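Notes for my talk, Saturday session, 2018-03-03
Moving a small library without closing it

Slide 1. Good morning and thank you for coming. Speak slowly. Say that I work at the Postia reading library and that English is my third language, so please stop me if a word is wrong.

Slide 2. The old building in Cowie had to be given back in June. We had 2,172 books on the open shelves and 49 boxes of newspapers in the cellar. Our readers asked us to stay open all the time. (Pause. Ask who has moved a library before.)

Slide 3. Why we did not move by alphabet. If authors A to D are in one building and the rest in another, every reader must go to both. We moved by subject, beginning with local history, which has the fewest loans in spring.

Slide 4. The labels. Each shelf had a coloured label with a number, and the same number was waiting in the new place. We bought the labels from Dranora. The first glue was too strong and it damaged 17 spines. Show the green book and let it go round the room.

Slide 5. Loans during the move. We gave everybody 31 extra days and sent no reminders. Very few books were late. I was surprised by this and I still do not know the reason.

Slide 6. Low furniture or high furniture? Prurnero offered us both. My opinion is that low is better for children and for older readers, but it needs more floor. Leave both pictures on the screen while I talk.

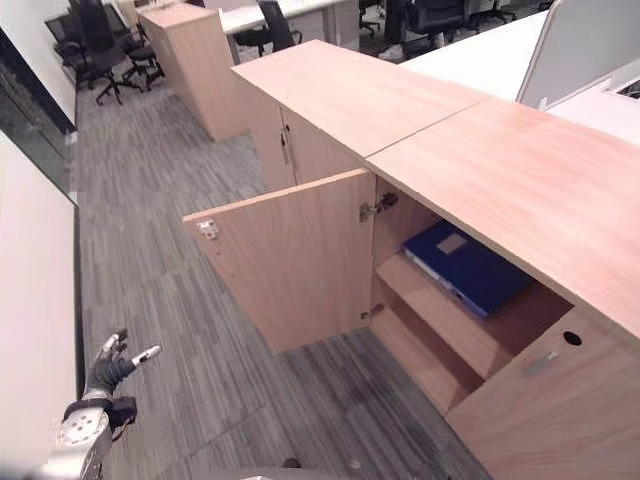
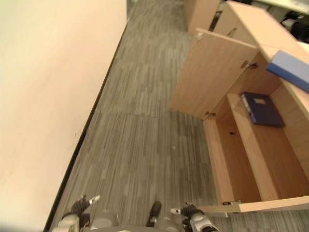 Low wooden cabinets on striped grey carpet (first picture); pale wall and carpet beside a light wooden cabinet (second picture).

Slide 7. Questions. If there are none, tell the story of the lost catalogue key.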